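Parnville Technical Center Opens Robotics Workshop to Visitors

Parnville, 3/1/25

The Parnville Technical Center welcomed 527 visitors to its annual robotics open day, the largest attendance the event has recorded. Guests toured the main workshop, spoke with staff and students, and watched demonstrations of robotic handling at bench scale. The program was organized by the Center's Department of Applied Automation with support from Hanrahan, a regional maker of packaging equipment.

In her welcome remarks, Mairéad Hegarty, director of the Center, said the open day was intended to give residents and employers a clear view of the work carried out in the building throughout the year.

"Many people in Parnville drive past our doors every morning without having had a reason to come in," Ms. Hegarty said. "We want them to see the equipment in use, to meet the people who run it, and to ask whatever questions they have."

The demonstrations were held in the ground-floor workshop and ran for 50 minutes each. Two sessions took place in the morning, with further sessions in the afternoon to meet demand. Places at the morning sessions were reserved for school groups and their teachers, while the afternoon was open to the general public.

Much of the interest centered on Akis, the Center's study of how robots handle small, loose, and easily scattered materials. The study concerns the kind of work found in food preparation, seed sorting, and laboratory supply, where items vary in shape and do not stay where they are put. Rice was used for the tabletop demonstration, along with trays and containers of the kind found in any kitchen or storeroom.

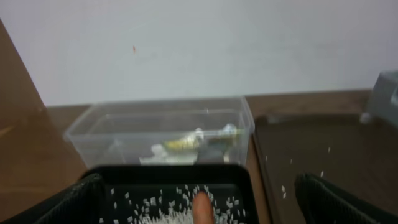

Rice in a black tray between the gripper fingers during the Akis tabletop demonstration.

Aidan Mac Mathúna, who leads the Akis study, told visitors that rice is a demanding material for a machine. A single grain is light and narrow, he said, and a group of grains shifts each time it is touched. A gripper suited to lifting a box or a bottle must be guided with much more care when the task involves a thin layer of grain on a flat surface.

"People do this sort of thing at home without giving it a thought," Mr. Mac Mathúna said. "For us, it raises questions about how hard to press, how fast to move, and when to stop. We are still working through those questions, and we were glad to discuss them openly with our guests."

Visitors asked about the cost of the equipment, the time needed to prepare a new task, and the extent to which a person must remain at the bench. Mr. Mac Mathúna explained that staff continue to supervise all work at the Center and that the study does not aim to remove people from the process. Several guests from local food businesses asked whether the same approach could be used with flour or dried beans. He said beans were under consideration for the next stage – flour, which behaves very differently, was not.

A separate area of the workshop was given over to Plilel, the Center's training course for adults who wish to enter the automation field. Current students were present to describe their coursework, which covers basic wiring, machine safety, and the programming of simple movements. The course requires no earlier study in engineering. It is taught in the evening so that those in full-time employment may attend, and graduates receive a certificate recognized by the Center's partner employers.

Ms. Hegarty announced that the number of places on the course will rise to 90 when the next term begins in May. Hanrahan has agreed to supply two additional workbenches for the expanded class, and the Center will appoint a further instructor before the start of term.

The open day also included a guided tour of the machine shop, a display of student work in the entrance hall, and an information desk on apprenticeships. Teachers who attended with school groups received a packet of classroom materials on measurement and motion. Additional copies may be requested from the front office.

Applications for the May term are now being accepted. Forms are available at the reception desk and may be returned in person or by mail. Applicants will be invited to a short interview and a tour of the training area before places are offered. Employers who wish to sponsor a member of staff should contact the Department of Applied Automation directly.

Groups unable to attend the open day may arrange a visit to the workshop by writing to the Center. Visits are free of charge and are offered during term time, subject to the availability of staff.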